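Packers and Sorters Wanted - Paper Archive Move, Drondale

Posted 7/4/25

We need people for the paper end of our move. Fokarlow is shifting its whole records store from the old building to the new one at Drondale and everything on paper has to be gone through, put in envelopes, tied, labelled and boxed. Two posts, plus a list of casuals we can ring when it gets busy. Start as soon as you can.

What you'd be doing

Taking files off the shelf in number order. Checking the sheet against the spine. Pulling out staples, bulldog clips, old elastic bands (most have gone to glue). Contents into a string and button envelope, flap over, string round the button, label bottom left. Then into a box, 39 to a box, no more, the lids don't shut otherwise. Box number in the book.

Some days it's all folding and tying. Some days it's all lifting. The plan drawers come last and we'll show you how those go.

Target is 200 envelopes a day between a pair once you've settled in. Slower in the first week, fine. Neat matters more to us than quick - a badly wound string comes undone in the van and then somebody spends a morning on the floor matching pages.

Hours

Full days, early finish at the end of the week. Half days possible if you tell us now and not after you've started. Work should run through to February, maybe a bit past it, depends on the basement. There are 700 boxes down there that haven't been opened yet so don't hold us to it.

Who we want

Tidy hands. Can read bad handwriting. Doesn't mind dust, or the radio. You'll be standing at a table a lot of the day, stools are there if you want one. Boxes are heavy when full so say if your back is bad, we can put you on labels. No archive experience needed. If you've done wrapping, post room, library, stock room, tell us about it.

Pay is hourly, paid every 2 weeks. Tea and coffee laid on, bring your own lunch. Bus stops outside, parking is a pain.

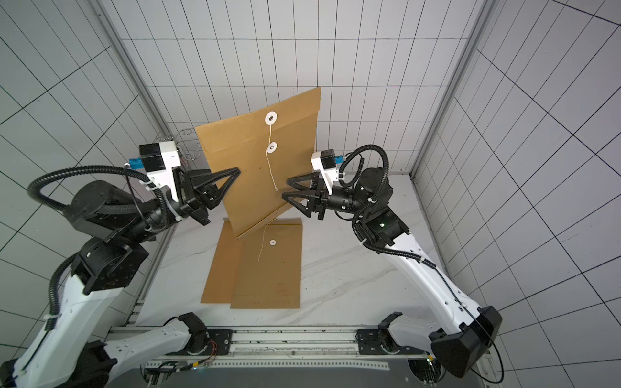
Byung-chul Bae

The big brown ones have more than one button on them. We use those for drawings and anything folded, and they are a nusiance to close the first few times. You get the knack. Don't pull the string tight, it cuts the paper. Leave a bit of tail so the next person can get hold of it.

To apply

A few lines on who you are and when you can start, no need for a full CV. Send it to me or to Young-sook Do on the records desk, or drop a note in at the Drondale front office, marked PACKING. Say whether you want one of the posts or just the casual list. If you want both say both.

We'll ask you in for an hour to try it - paid - and you'll hear from us in the same week. Jin-sol Gil will meet you at the door, ring the lower bell becuase the top one is broken.

Closing when we've got enough people.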